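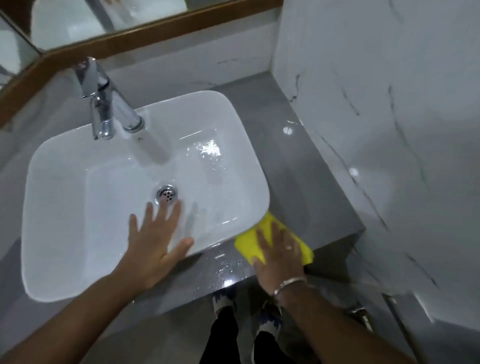

Home | Datasets | Docs | Changelog | Contact

Filed under: Public safety / Incident text

# Prundley Incident Notices

Short emergency-service notices, collected and coded by hand. The set holds 2165 notices issued by ambulance, fire and police press desks, each stored as plain text with one row of codes.

## Contents

- `notices.csv`: one row per notice, UTF-8, comma separated
- `codes.csv`: the code list, with a short definition for each code
- `splits/`: train and test lists, by notice ID

The training list takes 80 per cent of the notices. Notices on the same incident are always kept in the same list.

## Fields

- `id`: a fixed number, never reused
- `service`: ambulance, fire, police or joint
- `month`: month of issue; days are removed
- `call_time`: time of the first call, if the notice gives one
- `type`: one of 14 incident types
- `harm`: a scale from 0 (no injury reported) to 5 (more than one death)
- `text`: the notice, with names and street addresses masked

Blank means the notice did not say. It does not mean zero.

## Coding

Tia Hulme and Henryk Adamczyk coded every notice separately. Where they differed, Eleni Mladenović made the final choice, and the row is marked `adj` in the `source` column. Coders worked from the notice text only and did not look up later news reports or court results.

An offence is coded as alleged unless the notice itself reports a conviction.
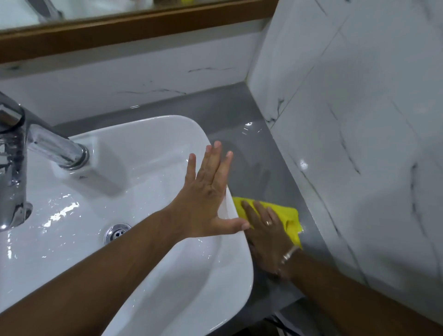 ## Known problems

- Notices from the Osei area before April use an older layout, and `call_time` is often missing.
- The types "assault" and "robbery" overlap. See the notes in `codes.csv`.
- Masking was done with the Hikalari script and then checked by eye. Report any name left in the text to Ebenezer Opoku and quote the `id`.
- First notices often give wrong ages. These have been left as issued.

## Use

The set is meant for work on text sorting and summaries. Do not use it to work out crime rates or to compare one area with another. Do not try to identify the people involved.

Maintainer: Eyvindur Brøndum

© Tremia | Contact | Back to top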